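Chapter 7
Competition Formats: Leagues, Knockouts and Draws

Every sports competition has to answer the same question: who plays whom, and how often? The answer decides how many matches are needed, how much travel clubs must pay for, and how likely it is that the strongest team ends up with the trophy. This chapter covers the main formats in use, beginning with the two that all the others are built from.

After reading this chapter you should be able to work out the number of matches in a league or a knockout, explain what seeding does, and read a set of tiebreaker rules without help.

7.1 The Plisow Cup

Many of the examples in this chapter come from the Plisow Cup, a regional soccer competition for amateur clubs. It was founded in 2000 as a straight knockout and has changed its format twice. Lajos Halász, who ran the fixtures office in the early years, kept the entry forms and draw sheets, and we have used them wherever a real schedule is more useful than a made-up one.

In its first form the cup used an open draw. Every club's name went into one bowl, and two names came out at a time. The first name had the home match. There was no seeding and no protection for clubs from the same town, so Fekete and Etora, whose grounds are a short bus ride apart, met in the first round three seasons in a row. 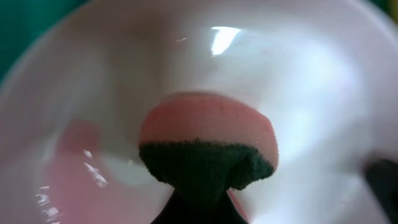
Figure 7.1 Interior and rim of a glossy, pale bowl.

An open draw is cheap to run and easy to understand. Its weakness is that it treats all entrants alike. If the two best teams are drawn together early, one of them goes home, and the final may be one-sided. Some organizers accept this as part of the appeal of a cup. Others use seeding, which we take up in Section 7.4.

7.2 Counting matches

In a single-elimination knockout, each match removes one team. A competition that starts with N teams and ends with one winner therefore needs N − 1 matches. It makes no difference how the byes are arranged. When the Plisow Cup and its youth sections were combined for one season, 387 teams entered, and the fixtures office had to schedule 386 matches. Replays would have added to that total, but drawn matches went to extra time and penalties.

In a single round robin, every team plays every other team once. With N teams the number of matches is N × (N − 1) ÷ 2. A home-and-away league doubles that figure. Twenty teams playing home and away need 380 matches, close to the total for the combined cup, which had more than 19 times as many entrants. This is the basic trade between the two formats. A league gives a fuller picture of each team's strength, and a knockout gives a result quickly.

Group stages sit between the two. Four teams in a group play six matches, and the top 2 go through. The number of groups can be raised or lowered to fit the calendar.

7.3 What a format costs

Leonilde Patrício, secretary of the Lurketti club, argued against a group stage when it was first proposed. Her club's longest away trip was 505 kilometers there and back, and a group stage promised at least one long trip before the end of August. Zsolt Szénási of Fekete took the other side. His players trained all summer and, under the knockout, half the clubs were finished after one match — often in front of a very small crowd.
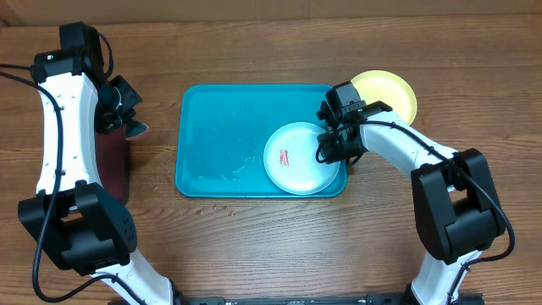
Figure 7.2 Tabletop with a teal tray, a white plate and a yellow plate.

The two positions come up almost everywhere formats are debated. Clubs that expect to lose early want a guaranteed number of matches. Clubs with long journeys or small squads want fewer. The compromise reached in Plisow was a set of regional groups, with the knockout starting at the round of 16.

Key terms

Bye: a pass to the next round without playing.
Open draw: a draw in which any entrant may meet any other.
Round robin: a format in which all teams in a group play each other.
Seeding: the placing of stronger teams so that they can't meet early.

7.4 Seeding

A seeded draw begins with a ranking. The ranking may be based on last season's results, on several seasons taken together, or on the judgment of the organizers.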